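Brilirum Upper Floor: Progress Report to the Holtow Fund
Covering the period through the end of November

We're now past the halfway mark on the upper floor, and it has been a really good few months. When we wrote to you last, half the windows had no covering at all and the other half had the old vertical slats, most of them missing their bottom chains. The afternoon sun made the window side close to useless from two o'clock on. People dragged their tables toward the railing side and worked there, all bunched up, and left a third of the floor to the glare. That has changed a lot!

What your grant has paid for so far

The grant covers window coverings, lighting repairs and the small works along the upper level. We put the windows first. Paracha took the measurements in two visits, and we're glad they came back the second time, because the openings in this building aren't square. Several differ by more than an inch between the left side and the right, and a blind cut to the wider figure would have rubbed all the way down.

We ordered 46 roller blinds in total. All of them have been delivered, and all but 12 are hanging. The remaining 12 are for the short north end, where the plaster above the windows has to be made good before any bracket goes into it. They are stored flat in their cartons in the back room, labeled by window.

The fabric was chosen after a long look at samples taped to the glass. We had first picked a plain white and then changed our minds when we saw how it glowed at midday. The pale gray-green is much easier on the eyes, and it sits well with the white walls and ceiling. (We had a very lively afternoon over this, and the people who argued hardest for white have since come around.)

How the room is working

The difference is easiest to feel in the late afternoon. With the blinds down, people can work right up to the windows with their screens facing any way they like. The tables have spread back out over the whole floor, and the walkway by the railing is clear again, something we had been asking for ever since we moved in.

We asked everyone who uses the upper floor to fill in a short card on light, heat and noise. We got back 1247 cards over the period, far beyond anything we hoped for. The comments are mostly warm. Glare used to be the top complaint by a long way and has now dropped below chairs and the water fountain. Several people wrote that they'd moved back to a seat by the window after giving up on it last year, and one card just said "my corner is back," with a drawing of a sun.

There are grumbles too, and we'd like you to have them. The larger blinds are heavy to raise, and people tend to leave them down all day once they've been lowered. That means the lights stay on when daylight would do. We're trying a simple habit: whoever opens up in the morning raises everything, and the blinds come down window by window as the sun moves around. It worked well for the first few weeks and then slipped a bit when the days got gray, so we've put a note by the light switches and will see.

Lighting

The lighting repairs are further along than planned. The fluorescent fixtures in the main part of the room have been cleaned and given new tubes, and the buzzing one over the stairs has been replaced outright. The small round ceiling lights toward the back were checked at the same time. Vomau did this over two evenings so that the floor didn't have to close, and they swept up after themselves beautifully.

We left the long ceiling panels as they are. An earlier quote had us taking down a good part of them to reach the wiring, but the wiring could be reached from the access hatches, and the money saved has gone toward the plaster at the north end. 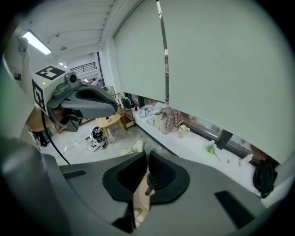
Everyday use of the floor went on all through the works, and we're proud of that. Nothing had to be canceled. Twice we shifted a morning session to the lower level, and both times people were back upstairs by lunch.

What is still to do

The plaster at the north end comes first. It needs to be patched, left to dry and painted, and then the last 12 blinds can go up. Paracha has held a slot for us in February and says the hanging should take a day.

After that comes the railing along the upper level. The dark metal is sound, and the inspection found no movement in the posts, but the handrail finish is worn where people lean on it. We plan to rub it down and recoat it in the same dark color. This was in the original budget and the figure hasn't changed.

We would also like your view on one small request. A few of the widest blinds would be much easier to use with a geared chain, and Paracha can fit these without taking the blinds down. The cost would come out of what we saved on the ceiling, so we aren't asking for more money, only for your okay to move it from one line to another. A note by return is plenty, and we'll hold off ordering until we hear from you.

Money

Spending is within the grant on every line. The windows line is nearly used up, as expected, with the final hanging visit still to be billed. Lighting came in under. Invoices and delivery notes are in the folder sent with this report, in date order, with the two Vomau evenings billed on a single sheet.

Please do come by if you're in the area. Around three in the afternoon is the best time to see what the blinds do for the room, and there is usually coffee on.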